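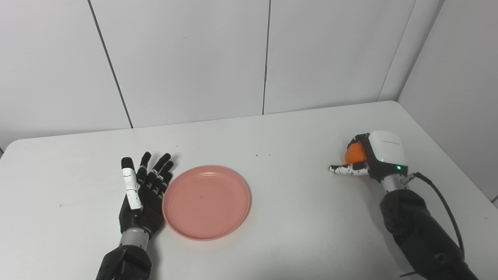

Page last changed: January, 4.15 pm

Pink and Orange: round things on a white table

Welcome to the colour pages! I'm Salim Nzioka and I love two colours side by side that everyone was told at school would clash. Pink with orange is my favourite of the lot, and I've been wanting to give it a page of its own for ages.

The plate and the ball

Salmon pink, bright orange and a great deal of white. I could look at this pair all day. The plate is nearly a coral, so it leans towards the orange and the two get on far better than a cold, sugary pink would have done.

Look at the rim

It's a shade lighter than the flat part of the plate and it catches the light along the top. Then there's the soft shadow down at the lower right — my favourite bit of the whole page, and I very nearly missed it when I was choosing.

The orange

A smooth ball with hardly any shine on it. Shiny oranges are lovely in the hand but they go white where the light hits, and you lose the colour just where you want it most. A duller surface stays orange all the way round.

White on white

White tabletop, white panelled wall. People write in asking for coloured backgrounds and I do understand (I once spent a whole winter putting everything on mustard felt), but for a loud pair like this one I'd pick white every time. Even grey shadows look like something you'd chosen.

Notes on the pair

The colour names are my own. In my notebook the plate is down as Lukumay, after the street where I first saw a front door painted that sort of pink, and the orange is Trondden, which was the name on a tin of fence paint my uncle used on absolutely everything, including a wheelbarrow. The notebook has 202 named colours in it so far and I'm fussy about every one. Please don't ask a paint shop to mix them, they'll have no idea what you mean!

Pink and orange is pair number 82. If you've come from the printed booklet you'll find it there as number 79, but I've moved a few about since then and the web pages are the ones to go by.

Why round things? I tried pairs with boxes and books for a while and kept fiddling with the corners, lining them up and then un-lining them. A plate and a ball can go down any way round, so I get on with looking at the colour. Round shapes also keep their shadows simple, and in the short afternoons that's a real help.

Trying it at home

You want one flat thing and one fat thing. A saucer and a tangerine will do it. Put them on a sheet of plain paper near a window, step back, and squint. If the pink goes muddy, try a warmer one, and if it goes grey you're too far from the window. A bit of distance between the two works better than piling one on the other, though do try both because I've been wrong before.

Other pages

Green and brown is in the Indiseck set, which has the older pairs and my first wobbly attempts. Blue and more blue is in the Dusau set, and that's the one most people seem to like best. The visitor counter there has gone over 3,000, which made my week.

The booklet

I had 250 printed and there's a small pile left on my shelf. It has the pairs up to last summer, with space beside each one to write down what you'd call the colours yourself. Do send me your names! The best one I've had for a pink like this is "inside of a shell", and I'm still cross that I didn't think of it.

Next up: yellow and lilac, as soon as I can find a lilac bowl I like.

Back to all colours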